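Dorkoson is a desktop crawler for auditing websites. It fetches pages from a start URL, follows internal links, and reports what it finds: response codes, titles, canonical tags, redirect chains, duplicate text. I ran version 8 against three sites over a month of ordinary work. The previous tool on this machine was Climley, so most comparisons are with that.

Installation takes one package and a license key. The program stores crawls in a local database and asks for a folder on first launch. Put it on a solid-state drive. With the database on a spinning disk, the table view stalled every time I sorted a column.

We use cookies to remember your settings and measure traffic. By continuing to browse you accept our cookie policy. Accept | Manage preferences

The main test site was a parts catalog called Gimbridge, with 1597 indexable URLs and a faceted navigation that generates a large number of parameter combinations. Climley needs a set of exclusion rules written by hand before it can crawl this site without running away. Dorkoson has a parameter panel that lists every query key it meets, with a count beside each, and lets you ignore a key while the crawl is paused. I excluded sort, view and session, resumed, and the queue dropped to a sensible length. The rules are saved with the project and can be exported as a text file.
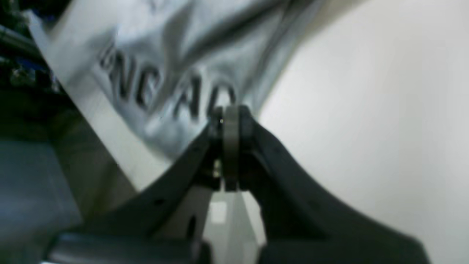 Crawl speed is set by threads and by a maximum request rate. The two settings interact in a way the manual does not explain. With 14 threads and no rate limit, the Gimbridge server began returning 503 responses, and Dorkoson logged them as broken pages. It did not slow down or retry. Climley backs off after a run of server errors. In Dorkoson you have to stop, lower the rate, filter the 503 rows, and choose Recrawl Selected. This works, but the recrawl writes a second row for each URL until the database is compacted, and the summary totals include both rows in the meantime. Anyone who exports before compacting will send a client the wrong numbers.

Canonical handling is good. The report separates self-referencing tags, tags pointing to a different page, and tags pointing to a URL that redirects or fails. Conflicts between the HTTP header and the HTML tag are listed on their own tab. On the second site, the blog of a tile shop, it found a template fault that had pointed every paginated archive page at page one. Climley had the same data but spread it over two exports.

Duplicate detection compares the body text after stripping navigation. The default threshold is too loose for product pages, where short descriptions share most of their words. I raised it and also set the minimum text length to 400 characters. After that the list was usable. Header and footer stripping relies on the semantic elements in the markup, so a site built from plain div containers needs a manual selector. The selector field accepts CSS only.

JavaScript rendering is off by default and should stay off unless the site needs it. With rendering on, memory use climbs steadily and is not released when the crawl ends. I closed and reopened the program between rendered crawls. Screenshots of rendered pages are saved at one fixed viewport width with no option to change it.

Log file import is the weakest part. Dorkoson reads the common server formats but does not verify search engine bots by reverse lookup. It trusts the user agent string. Any scraper that claims to be a search bot is counted as one, and on Gimbridge that made the crawl frequency chart worthless. I went back to Janjua for log work and joined the two exports in a spreadsheet.

Scheduling works through the operating system's task runner. A crawl set for 2 a.m. started on time on every night I checked. Email alerts need an SMTP account of your own.
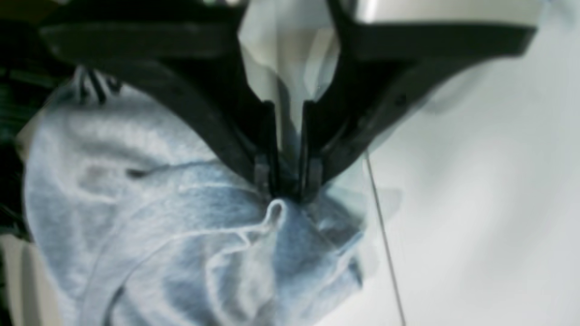

Naveed Rizvi: The 503 behavior can be changed. There is a retry count under Advanced, Network, and it ships set to zero. I put mine at two with a five-second delay and the false broken pages went away. The doubled rows after a recrawl are still there for me, so I compact before every export. Agree on the log import.

Genivaldo Arruda: Does the retry setting carry over to scheduled crawls? Mine seem to ignore it.

Naveed Rizvi: Only if you save it to the project file first. The scheduler does not read the global settings.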